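Household Task Demonstrations Enter Second Phase

Mar 14, 2025
By the Giraldo Program Office
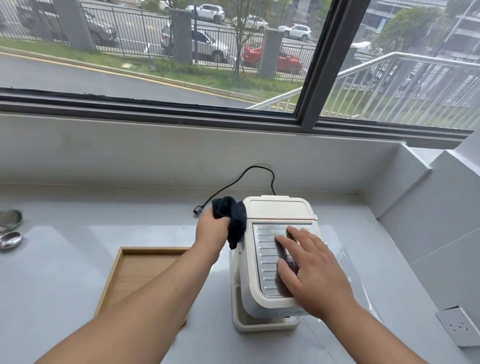

Wiping down an espresso machine with a cloth, one hand resting on the steel cup-warming plate.

The Giraldo program has begun the second phase of its work on teaching household tasks to robots by demonstration. The first phase, completed in December, produced 2,111 accepted demonstrations of tasks carried out by hand. The total now stands at 2,224, and kitchen cleaning has been added to the task list.

Cleaning a small appliance calls for two hands doing different things. One hand moves the cloth while the other steadies the machine, and the pressure of each must suit the surface beneath it. Demonstrators are asked to work at their normal pace and to keep both hands in view during the wipe. Corners and upper edges should be cleaned in the same pass as the adjoining panel.

Tasks are first shown by hand. A smaller set is then repeated by remote control on the Skidley two-arm station, where an operator guides the grippers through the same steps. Staff at the Surkent site will compare the two sets to determine which parts of a wipe carry over to the robot and which must be shown again through the controls. Early remote sessions have been slow, particularly where the cloth must be folded or regripped.

The second phase covers 21 tasks. Each will be shown by hand no fewer than 40 times, with changes in cloth, lighting and counter layout between sessions. Labeling will continue in Grilo, the program's annotation tool. Reviewers are reminded to mark the start of a wipe at first contact between cloth and surface.

Sites wishing to propose further tasks should submit the standard request form through their local coordinator.

Contact the Program Office | © 2025 Giraldo Program. All rights reserved. | Back to top
Last updated: Mar 2025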